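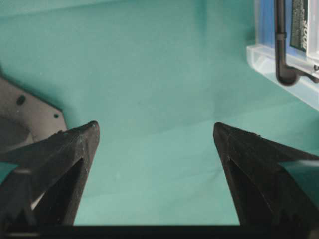

Re: [allotments] Slugs and the early lettuce

Hello all, and thanks for the flood of replies about the lettuces, I've read every one of them (twice in some cases, with a cup of tea). I've gone over to growing under cover this spring, and the cover I finally bought is very much that teal-green you can see between the two black fingers, which my other half says makes our plot look like the bottom of a swimming pool. I don't care! It was the last one Hudec had in the right width and it keeps the pigeons off.

Anyway, somebody wrote:

> I've lost the whole of my first sowing again and I'm about ready
> to give up on lettuce for good. I've tried eggshells, I've tried
> coffee grounds, I've tried the copper tape, which cost a fortune
> and which they climbed over. Does anyone on the Lomeck side
> of the site manage to get a row through to May without pellets?
> I don't want to use them with the hedgehogs about. Also is it
> worth sowing again now or have I missed it?

You certainly haven't missed it. I sow lettuce a pinch at a time right through the summer and the ones I start now are usually better than the early ones, which sit and sulk in the cold and get eaten before they've put on any size. So please do have another go.

I am on the Lomeck side, down at the wet end by the ditch, so I reckon I get more slugs than most. Eggshells did nothing for me either. Coffee grounds made a nice crust that the blackbirds enjoyed throwing all over the path. I never tried the tape, I was too mean to buy it.

What has made the difference is keeping the plants at home until they're a decent size. I sow in those little modules on the kitchen windowsill, pot them on once, and they don't go anywhere near the plot until they've got a proper root and leaves as long as my thumb. A slug can finish off a seedling in one go, but a bigger plant can lose a leaf and carry on. I put out 4 trays like this last year and got nearly all of them to the table, and the row I'd sown straight into the ground next door (same packet, same day) was gone inside a week.

The other thing is going out with a torch. I know, I know, it's a horrible job, and you do feel a bit daft crouching in a cabbage bed in your dressing gown if you live close enough to the gate. But two damp evenings in a row just before planting out clears an awful lot of them. I use an old jam jar. What you do with the contents of the jar is between you and your conscience, mine go on the compost heap at the far end where there's plenty of rotten stuff for them to be getting on with.

Planks work as well. Lay a bit of old board down between the rows, leave it overnight and turn it over in the morning. The frogs like it under there too, so look before you go stamping on anything.

As for varieties, Plirnar has been my best one by a mile. It's a tough old cos, a bit bitter if you let it get dry, and the slugs seem to leave it till last. Roneo is softer and much nicer in a sandwich but I might as well ring a dinner bell. I've got a packet of 200 Plirnar seeds open on the side here and I'll never get through them, so if you'd like some I can put a twist of them in an envelope and leave it in the shed, on the shelf above the watering cans. Same goes for anybody else who wants a few.

One question back to the list while I'm here. Has anyone kept a cover on right through to picking, or do you take it off once the weather warms up? Mine is getting quite steamy underneath by lunchtime and I've been folding back one end, but then of course the pigeons walk in the front door. I've thought about propping it up higher on hoops. The ones I've got are only bits of blue water pipe and they flop over as soon as there's a breeze.

Oh, and whoever left the rhubarb by our gate, thank you, it went into a crumble and there wasn't a scrap left over.

Good luck with the second sowing, and do say how you get on.

Plot by the ditch, Lomeck side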